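Minoru Fukuda
July 5, 2025

I had meant to write about the garden again (the beans are up, thank you for asking), but I've spent most of this week learning how to put the washing-up away from the far side of a room, and I can't think about anything else.

The idea behind Trirari is simple enough to explain to my mother, and I have. A person steers the arm through a job by remote control, the computer keeps a record of every movement, and when there are enough recordings the arm has a go by itself. Our job is gathering toy bowls and cups together on the table. Kaede Katayama set the target at 60 good runs, and I managed 7 on my first day, which I was rather proud of until I saw hers!

What surprised me is how much I have to slow down. My own hands pick up a cup without asking me first. With the controls I have to decide where to go in, how far to open the fingers, when to let go, and if I dither, the dithering goes into the recording too. Wilmer Betancur told me to breathe out before closing the gripper, like a snooker player, and it does help.
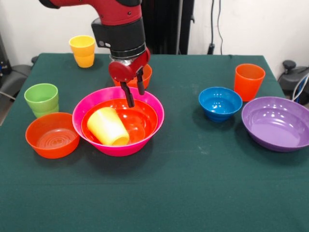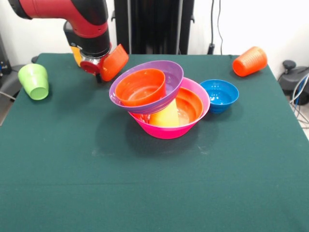
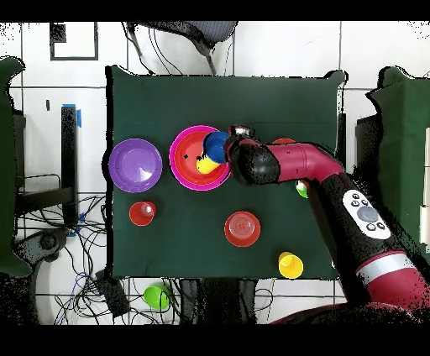 Bowls and cups on the green cloth, with the big pink bowl getting most of the attention in all three.

Cups are my weak spot. Bowls are kinder, as long as you take them by the rim and don't rush the last bit, but a cup wants to swing round the moment you've got hold of it. Tatsuya Onishi says to keep the clumsy runs in a separate folder and look at them later, so I have a folder, and it is filling up nicely.

Next we change the starting layout and I begin again, so if anyone has a cure for a stiff neck, the comments are open. Beans next time, I promise.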